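Can a machine do the washing-up yet?

My kitchen at half past seven in the evening would defeat any robot I have ever met. There are wet bowls inside greasy bowls, a fork under a tea towel, and a lid that belongs to nothing. And still I come home from every visit to a robot workshop more cheerful than when I went. I think chores are coming within reach, and I think we have been looking for the signs in the wrong place.

We look at the big shows: a machine on a stage folds a shirt, everyone claps, and then we hear no more about it. I would sooner watch the dull stuff. At Zostano, in Ploscombe, they pack hinges and door handles for the building trade, and one station has been run by an arm since January. It takes a boxed handle off a belt and sets it in a carton. On the shift I watched it packed 3763 boxes and asked for help with four. The women on the next station had stopped looking at it, and I can't think of higher praise for a piece of shop equipment.

Hand the same arm a loose handle, though, with no box round it, and it's lost. Shiny metal, odd shape, never lying the same way twice. A new starter manages it before her first tea break.

So how do you get from the boxed handle to the loose one, and from there to my sink? Practice, mostly, and huge amounts of it. This is the bit I find thrilling! A person learns to pick up a cup by dropping a few. A machine may need to drop thousands, and crockery costs money, so a lot of the dropping is done inside a computer, where a block can be lifted 1000 times before lunch and not one floor tile gets chipped. The lessons look laughably plain. A red block, a white surface, a pair of fingers to close on it. No crumbs, no cat. 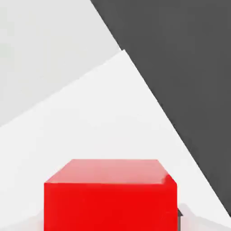
Jaanus Krūmiņa
Columnist, home and workplace

It's easy to sneer at a red block. I did, for years. But picking up is most of housework once you start noticing. Toys, socks, post, plates: find it, get hold of it, put it somewhere better. Get that right with a cube and you have the first line of a very long list.

The rest of the list is hard, I grant you. Real things bend, slip and leak, and a simulated block does none of that unless somebody has taken the trouble to write it in. My friends at Uibo reckon the sink is ten years off. I say sooner for the dry jobs, such as clearing a table or filling a shelf, and I'd happily have a clumsy one in my house tomorrow, as long as it started with the socks.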